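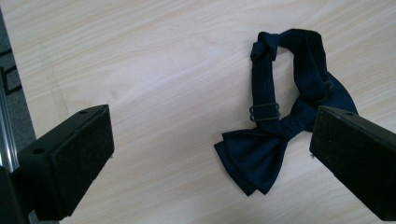
The bow tie on my table, with its neck strap.

How to store a pre-tied bow tie so the strap does not crumple?

Posted by Faustino Maldonado, Sat 27 January

Hello to all. I have a small problem with a bow tie and I hope somebody who knows clothes can help me.

It is a dark navy bow tie, already tied, with a strap that goes round the neck and a small metal slider to change the size. The bow is shiny like satin and the strap is more matt. I wear it two or three times in a year, mostly when our choir sings in the evening. The last time was in October. After that I put it in the drawer with my socks, and I think this was my mistake.

Now I took it out and the strap does not want to lie flat. On one side it is bulging and soft and full of creases, and near the top it is folded over itself like a little knot. The bow itself looks not so bad to me, but I am afraid to make it worse. I tried to pull the strap straight with my fingers and it went back again the same evening.

My questions are these. Can I iron the strap, and on what temperature? The label is gone, so I do not know if it is silk or polyester. Must I take the strap out of the slider first? I am worried that I will not know how to put it back. And how do you keep such a thing between the concerts? I have a wardrobe with one rail, and two drawers which are quite full already. My wife says to buy a new one, but this one was a present from my uncle and I would like to keep it.

I also have a clip hanger for trousers, if this is useful. I do not have a steamer, only a normal iron and a kettle.

Thank you for your patience with my English.

Perla Cortés
Member, 348 posts

Hello Faustino. I worked for eleven years in alterations in a shop for formal wear, so I have seen many bow ties come back in this condition. Do not buy a new one yet.

First, look at the strap before you heat it. The folded place near the top is very often only a twist. Open the slider to the longest size and follow the strap with two fingers from one end to the other, turning it until the same side is always up. Do this slowly on a table with good light. When the twist is out, half of the creases can go away by themselves in one night.

You do not have to take the strap out of the slider. If you do it anyway, take a picture with your phone before. On most of them the strap goes up through the first opening, over the bar in the middle and down through the other, but I have met sliders which are made differently, so your own picture is better than my words.

For the ironing, please treat it as silk if you do not know. This means the lowest setting, no steam from the iron, and always a thin cotton cloth between the iron and the strap. A clean handkerchief is very good. Press down, count to three, lift up, and look. Do not push the iron along the strap as you do with a shirt, the fabric can stretch on one side and then it will be wavy for always. Keep the iron away from the metal part, it gets hot and it can leave a mark on the cloth under it.

The bow you should not iron. I say it strongly because many people do it. The folds in the wings must have some air in them, and when you press them flat they get a shiny line at the edge which does not come out. If a wing has a bent tip, hold the bow in the steam of the kettle, well away from the spout (a forearm of distance is good), for a few seconds. Then shape the tip with your fingers and leave it on a towel until it is completely dry. Be careful with your hands also. And try the steam first on the back side, where it does not matter, as some satin gets water spots.

For keeping it, I like a box. It can be a small flat one, for example from chocolates, if it is clean and has no smell. Put the bow in the middle on a piece of white tissue paper. Then lay the strap round it in one wide loop, not pulled and not folded. Put a little rolled tissue under each wing. Close the box and put nothing heavy on top. It will fit on the shelf over your rail, if you have one there.

I would not use the trouser clips, they leave teeth marks in satin.

Damián Pacheco
Member, 2 posts

I just put mine on a hanger. Close the strap round the hook of the hanger with my black jacket, so it hangs in front like the jacket is wearing it. Then I also never search for it. For the creases I don't do anything, the collar of the shirt covers the strap and people see only the bow.

Hooman Safavi
Member, 100 posts

I agree with most of what Perla wrote, and I want to add two small things from my own experience, because I wear a bow tie at work in a hotel restaurant.

The solution of Damián with the hanger is fine if you wear it every week. If it hangs for many months, the bow is pulling on the strap all the time, and with mine the wings also got dusty on the upper side. If you want to hang it, put a paper bag or a clean pillowcase over the jacket and the bow tie together.

The second thing is about the way without any iron, which I would try before the hot way. Take out the twist as Perla explained. Then put the strap between two sheets of baking paper, with the bow staying outside and free, and put a heavy book on the strap part only. I used an old dictionary of 1,774 pages, which is finally good for something! Leave it for two nights. The slider must also be outside of the book, or it makes a dent in the fabric. With my grey one this was enough, with a cheap one in polyester it was not enough and I had to iron it.

After the concert, do not put it in the box at once. The strap is a little damp from the neck even when you do not feel it. I leave mine over the back of a chair until the morning and then I pack it.

Faustino Maldonado

Thank you very much to all three. The twist is out, I had to turn the strap one time at the top and it was done. I have now put it under a cookery book with baking paper and I will see on Monday. My wife has found a box from biscuits, but it smells of cinnamon, so we look for another.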